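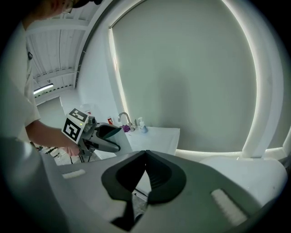
stekex_62
Oct 29, 2026
I keep reading that a roller blind over a kitchen sink is the clean, easy answer, and I don't buy it. Ours went up in July and by now I've raised and lowered it enough to have opinions. With the blind down you still get a bright stripe along both sides and the bottom, so as a way of blocking light it does half a job at best. The installer from Sandach told me that was normal for an inside mount. Normal for who? I paid to not have sun in my eyes while I wash up.

lalalau
It is normal. The fabric has to be narrower than the tube and brackets or it rubs. If you want no stripe you mount it outside the frame and let it overlap the wall. No installer can cheat that.

stekex_62
Then they could have said so before they measured. I looked at the order sheet again and there's not one word about gaps.

Haque2005
Outside mount over a sink is a bad idea too – now the fabric hangs closer to the faucet. With a tall gooseneck like that you'd be catching it every time you pulled the blind down. I had one in a rental and the bottom bar knocked against the spout for two years.

lalalau
Depends how deep your counter is behind the sink. Mine clears fine. Measure from the wall to the back of the spout before you write it off.

grout_1054
Can I ask why it has to be down at all? It's a kitchen. White counter, white blind, white everything, you'll get glare off the counter whatever you hang up there. I took mine down and never put it back.

stekex_62
Because the window faces the neighbors' deck and I don't want to eat breakfast with them.

grout_1054
Frosted film on the lower part. $60 and an afternoon.

Haque2005
Film bubbles. Every film I've seen near a sink had a peeled corner.

grout_1054
Then whoever put it up didn't clean the glass. Mine has been on through two winters.

stekex_62
Not convinced by film, but I'll measure behind the faucet tonight. If it's tight I'm asking Sandach about side channels. Has anyone had those on a blind that gets splashed? The brochure says wipe clean, and it said that about the fabric too.

lalalau
Side channels collect crumbs. Just so you know.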